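Last updated: 9/18/22
Shares 6 | Comments 4

4.2 Comparing two controllers in a cluttered kitchen

Our first round of tests, reported in the previous section, used a bare table and one cube. Both controllers did well there, as nearly everything does with a bare table and one cube. The second round moved the same simulated arm onto a kitchen counter and left a fair amount of stuff lying around on it. Hanan Awad built the kitchen layouts over most of January and was told to make them inconvenient. She took the instruction to heart.

The two controllers are the ones introduced in Section 3. Dunbar is a joint impedance controller with fixed gains, written by Tamer Masri for an earlier project and inherited by this one along with its comments, several of which say "temporary." Suvgate plans in Cartesian space and adjusts its stiffness as the fingers near the target. Both receive the same grasp pose from the same perception stub, so neither can blame its eyesight. The arm model is a Franka Emika Panda with its standard parallel gripper, and the base stays where it is for every trial.

We ran 127 layouts. In each one the target was a small item on the counter and everything else counted as an obstacle. A trial was scored as a success if the target was lifted and held clear of the counter, with no other object displaced by more than 40 mm. We chose that limit after some argument. A stricter one punished both controllers for brushing a leaf, and a looser one forgave Dunbar for things that would get a houseguest asked to leave.

The layouts were shuffled once and the order was then frozen. Each controller saw every layout from the same starting posture. Failures were reviewed by Carla Rizk and Issa Qudah separately, from the logs first and the renders second, and assigned to one of four classes: collision on approach, missed grasp, slip during lift, and timeout. When the reviewers disagreed, the trial went to Imad Nassar, who had not worked on either controller and said he had no favorite. Tamer has asked us to note that he was never consulted.

Collision on approach was the most common failure for Dunbar. The typical case involved a tall object standing beside the target. With fixed gains the arm took much the same sweeping path whether or not there was anything in the way, and the wrist arrived with more confidence than the clearance allowed. Lowering the gains made these contacts gentler, but it also made the fingers sag short of the target, so that collisions were traded for missed grasps at a rate we found discouraging. The values used in the comparison are the least bad we could find.

Suvgate had fewer collisions and a more irritating set of problems. It slows down near clutter, and in the densest layouts it slowed down until the clock ran out. We watched one such trial to the end, on the theory that the arm might be about to do something. The planner kept finding a slightly better approach, moving a little toward it, and then preferring another. Capping the number of replans at six cured most of this, and all results in this section use the cap. Without it, Suvgate is the safest controller we have ever tested, in the sense that a parked car is safe.

Soft or irregular targets deserve a separate remark. Our contact model treats fruit as a rigid body with generous friction, which flatters both controllers. A squeeze that counts as a clean hold in simulation might well produce jam on a real counter. We therefore make no claim about grip force in this comparison and score only where the arm went and what it knocked over on the way. The Tesmont soft-contact package would be the natural next step, although at present it runs slowly enough that we would be reporting on it in a later decade.

We also varied the wrist angle at the final approach. A steep, nearly vertical descent helped both controllers between closely spaced objects, and helped Dunbar more. This was mildly embarrassing, as much of Suvgate's advantage in the first version of our comparison came from its habit of descending steeply. Once both were given the same final waypoint above the target, the gap narrowed – it did not close. Figure 4 is from the kitchen set, with the arm reaching down beside a strawberry.
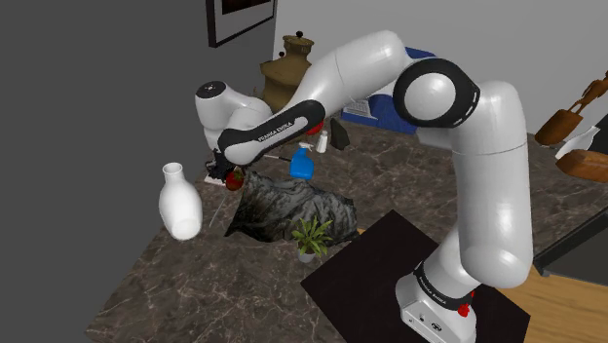
Figure 4. Simulated Panda in a kitchen layout.

The remaining gap comes mostly from the middle of the motion, where the elbow and forearm have to pass over whatever is behind the target. Neither controller was written with much thought for the elbow. The Skoltstead layouts in Section 4.3 put taller objects there on purpose, and we left the gains and the replan cap unchanged for them.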